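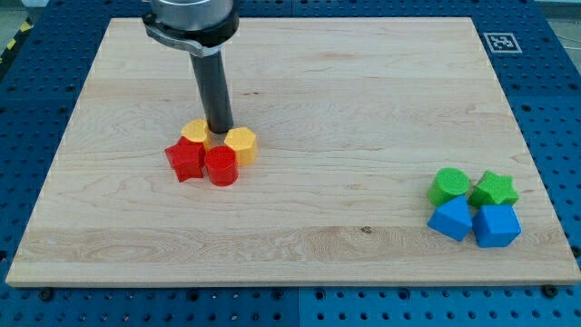 Ticket 190: board shifts and rocks on perforated table
Site: Drumovbridge, bench 5
Opened by: Trinidad Castillo
Assigned to: Radomír Malý
Status: monitoring

Reported fault
The maple board moves when blocks are pushed across it. Blocks left standing near the right side creep out of their group. Castillo asks whether the board needs replacing.

Entry 1, Malý
Board checked with a straight edge. Slight cup across the grain, highest in the middle. Both bolts on the near edge were finger tight. Washers missing under both heads. Table surface is level.

Entry 2, Malý
Washers fitted, bolts tightened evenly by hand and then a quarter turn with the key. Rocking reduced but still present at the far left corner. Do not tighten further, as the wood will mark.

Entry 3, Castillo
Red and yellow blocks grouped on the left, green and blue on the right. Pushed each group to the opposite side and back, 14 passes. Board did not shift. The red cylinder fell over twice near the knot. The star and the hexagon stayed upright.

Entry 4, Malý
Knot stands slightly proud of the surface. Sanded with fine paper along the grain and wiped down. Cylinder base checked for moulding flash, none found.

Entry 5, Castillo
Repeated, 61 passes. No falls. Corner still lifts if pressed by hand on the opposite side.

Outstanding
Thin shim for the far left corner, requested from Valter Carrilho in stores. Check bolts again when it is fitted. Spare board is not to be used until its holes have been matched to the table.

Last updated November 2023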